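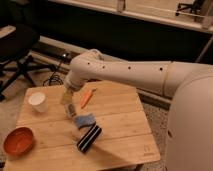 Zustinstead project: progress report to Geerts, third quarter of funding

Work since the last report went into recording demonstrations at the Osbridge lab. The operator drives the arm by remote control through a full task on the wooden tabletop, and the Drivell software logs joint positions and gripper state along with the video. Objects in the current set include a small labeled bottle, a white paper cup, a blue sponge and an orange-red bowl.

We now have 309 usable demonstrations toward the target of 3,000. Another 74 were recorded and thrown out, mostly for dropped video or a grasp the operator had to restart. The count is behind plan — we lost most of March to a fault in the remote control link, now fixed.

Three operators are trained. Their styles differ more than we expected, mainly in how long they hover over an object before closing the gripper. We have written a short guide and will check whether it evens things out.

Next quarter:
Raise the recording rate with a second shift
Train a first policy on the pick-and-place tasks
Add hand-guided demonstrations for comparison

Spending is within budget. We ask to move the unspent travel money to operator hours.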